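What we spent on the teardown cell, and what I'd budget now

I promised a post on money after the last one, and several readers have written to ask where it went. So this is the spending for our first robot cell, the one that takes processors and memory out of retired desktops before the cases go to scrap.

Some background for new readers. We are a small refurbishing shop. Most of our desktops come in by the pallet from offices. The drives get pulled and wiped by hand and that is going to stay a hand job for now. The boards are where the hours go. Memory is easy, but processors take patience, and a bent pin on a server-grade socket costs us the whole board.

I asked three suppliers for quotes. Brukier wanted to sell us a full enclosure with a conveyor, which was far too much for our volume. Pollock quoted an arm only and left the rest to us. Grimberg was in the middle and offered the arm, gripper and a week of support. We went with Grimberg for the arm and bought everything else separately.

The arm was the number everybody worried about, and it was the one that came in exactly as quoted. The extras were what moved. The aluminum-top table was $1369. I had put down half that in the first plan, thinking we would use a workbench we already owned. The bench flexed when you leaned on it, so that was the end of that idea. The gripper, with the camera and the mounting parts, came to $1749, and then we needed a second set of fingers because the standard ones were too wide to get down between the memory slots. Cable and connectors were another $63, which I mention only because I had forgotten them completely. 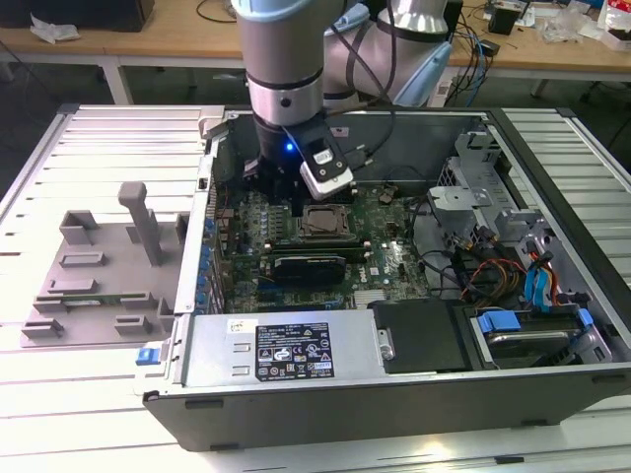
Graham Hartley wrote in to say I should have put training hours in the same table as the hardware, and that he has never seen a first cell where the staff time didn't cost more than the gripper.

He is right, and I left it out because I didn't track it well. My best guess is nine working days between two of us, spread over a couple of months, most of it spent teaching positions for one model of case and then finding out that the next model puts the drive cage somewhere else. If you buy desktops in mixed lots, like we do, plan for that. I would now sort the pallets by model first and only run the cell on the ones we have the most of.

The other thing I would do differently is buy spares on day one. Finger pads wear out. Lead time from Grimberg on a replacement set was longer than I expected, and we went back to screwdrivers and thumbs while we waited. A second set on the shelf is cheap next to that.

Processor work is also where the finger choice matters most. The part has to be held by its edges, straight over the socket, with the load plate swung up and the lever out of the way. Whatever gripper you are looking at, ask the supplier to show it doing this on one of your own boards before you sign. Pollock agreed to that when I asked. Brukier did not.
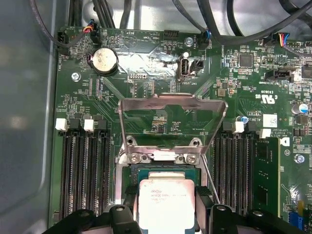

Sadia, January

Budget for the second cell is open and I have until Wednesday to hand in a first draft. The plan is the same arm, the same table and two sets of narrow fingers from the start. I have added a line for staff time, with Graham's comment pasted next to it. Stavros Raptis wants a tool changer as well, so one cell can do screws and processors. I have asked for a price but haven't put it in yet – I would like to see the first cell get through a full month of one model before we add more to it.

If anyone has bought a tool changer for light work like this, I would be glad to know what you paid and whether you use it.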